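Workshop notebook, March
Drawing set for the Jorkness arm, paper day

Started 9:40, finished just before lunch.

Finally got the whole Jorkness set onto paper and I am so pleased with it. We've been squinting at these drawings on a laptop for weeks, zooming in on one view and losing the other ones, and within ten minutes of having proper big sheets I had found two things I'd been reading wrong. Print your drawings, everybody!

Printing. Tradus ran them overnight on the 200 gram stock. I wasn't sure about paying extra for heavy paper but I'm a convert. The ordinary stuff we had before went limp at the folds and the title block was always the first thing to get chewed up. The heavy sheets have a bit of spring in them and you can turn one over without the whole thing folding on itself. Line weights came out nicely too: thick outlines are thick, the extension lines are thin, and the hatching on the sections hasn't clogged into gray, which was my big worry after the last lot. The notes are tiny. They're readable at the bench with good light and hopeless from any distance, so next order ask for the note text a size larger.

What we have now:
6 sheets of drawings
5 pages of printed text (material notes, finishing, inspection list)
1 flat cardboard, kept for backing

The arm sheet. This is the one everyone will want, so a few words on it. The main view is the long narrow arm with the rounded end, running into the wider block. I love this part. It looks like nothing at all until you see the stepped contour inside the block, and then you understand why the section is there. The figures I keep going back to are 46.5, 43.5 and 34, all bunched under the block, and they are bunched a little too tightly for my taste. I read 43.5 against the wrong arrow the first time. If there's another revision I'd pull one of those out to the side and give it some air.

Section is good and clear, thin leg, thick stepped base, diagonal hatching. It's worth having it so near the main view. On the Prurnach set the sections were on a different sheet and we spent the whole job swapping paper.

Holes. The callout on the lower view is the two-liner, 3-Ø2.5 THRU with M3X0.5 THRU under it. Read it as: drill all three at 2.5, tap M3, standard pitch, right through. Somebody before me had penciled "clearance?" next to it on the old small copy. No! 2.5 is the tap drill for M3 coarse, the screws bite in this part, and the clearance holes belong to whatever bolts onto it. I rubbed the pencil out and wrote it up here so we don't have the same discussion a third time. The chamfer note beside it is 1 X 45.0° and I'm still not certain which edges it covers. My guess is the outer edges of the block only. Need to ask before cutting.

Things I misread on screen and can now put right:
the projecting step at the bottom of the block view, which I had taken for a separate piece
the hole spacing, where I was adding up from the wrong end

Neither one had got as far as metal, thank goodness. Both corrected in the cutting list, old page crossed out and left in the folder.

Sorting. I wanted drawings in one pile and text in another, and then the text pages matched to the drawings they belong with. Sounds like five minutes. It took 2 hours, mostly because the text pages have the job name at the top and no sheet number, so you have to read the first paragraph to find out which part it's talking about. I've put a small number in the top corner of each page now. The page on finishing covers everything, so it goes at the front.

Handling big sheets: edges only, lower corner is best, and keep thumbs off the dimension figures. Stand a sheet up and you can check both faces for marks in one go. For reading, flat is better. The cardboard is great under a sheet if you want to write on it, much nicer than writing straight onto the vine-print table cover, where a pen goes through at the least excuse. I'd like another piece the same size.

Speaking of the table cover, I'm still very fond of it. Green-gray vines and little brown flowers under an engineering drawing, with those huge dark red medallions all up the walls, is a cheerful combination and a plain white sheet is dead easy to find against it. Compare the gray bench next door, where I lost an entire parts list in plain sight last month.

Storage. Rolled or flat? Voting flat. The Alaoui folder is big enough if we take the old Prurnach prints out and those can go to recycling once somebody confirms the files are archived. Rolled sheets never lie down again, and I don't want to be weighting corners with calipers.

To do
ask about the chamfer edges
order second piece of cardboard
larger note text on the next print run, tell Tradus
find the M3 taps (the good ones, with the blue lid)
check the section letters match between drawing and inspection list
clear out Alaoui folder

Leftover thought: it would be lovely to have the arm view on its own, printed at twice the size, up somewhere near the drill press. Would cost next to nothing and I'd look at it every day. 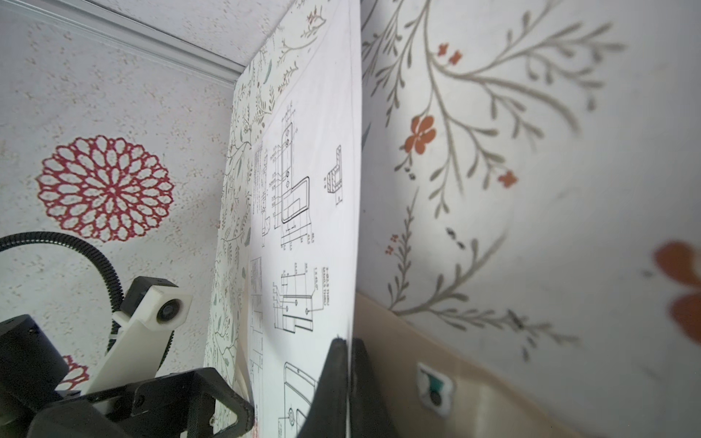
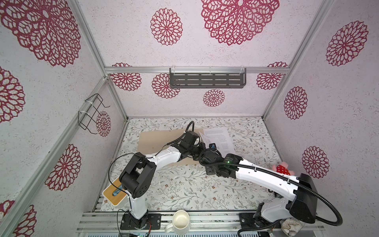
First: the arm drawing, tapped-hole callout lower down. Second: a page of text lying toward the back of the table, cardboard to the left of it.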